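Navaren Card Recovery Test Set

README, revised 2024-11-09

What this is

Navaren is a set of 1,056 photo files pulled back off memory cards that had been deleted from, quick-formatted or yanked out of a camera mid-write. Each file comes with the original it should match. We put it together after reading one too many recovery tool pages promising to bring back everything. Be suspicious of any such promise, including one that cites this set.

What's in it

The files come from 20 cards. Every card was filled, copied in full, damaged on purpose, then imaged before any tool touched it. The folder layout is:

originals/ the copies made before damage
cards/ raw card images, one per card
recovered/ output from each tool, names left as the tool wrote them
results.csv one line per file, with checksum match yes or no

There are 4 kinds of damage: deleted files, quick format, interrupted write, and a bad file table. Physical damage is not covered. If your card is cracked or the computer doesn't see it at all, nothing in this folder will tell you much.

How a file was scored

A file counts as recovered only if its checksum matches the original. Plenty of tools show a nice thumbnail and call that a success. The thumbnail is often stored separately from the full picture, so it can survive when the rest is garbage. We opened a lot of files with a perfect preview and a gray lower half.

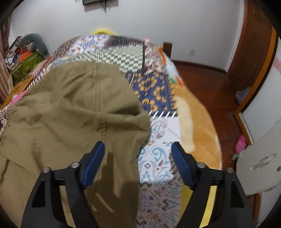 Partial files are marked "partial" in results.csv and are never added to the recovered total. Ackroyd, the script that does the comparing, has a --loose switch that counts them. We left it in for people who want to see how much a headline number can move. Please don't publish loose scores without saying so.

Known problems

The Tretatow cards (folders 17 to 20) were formatted in a different camera body and have odd cluster sizes. Two tools crash on them. We recorded that as zero files, and you may think that's harsh.

Video is missing. So are the newer compressed raw formats.

Tools were given 30 minutes per card. A slower one might do better with more time, though we have our doubts.

Using it

Work on a copy of the card image. Don't write recovered files back to the same image, and don't trust a tool that offers to.

Terms

Free to use and share with credit to the Cancombe test group. No warranty. A good score here doesn't replace a backup.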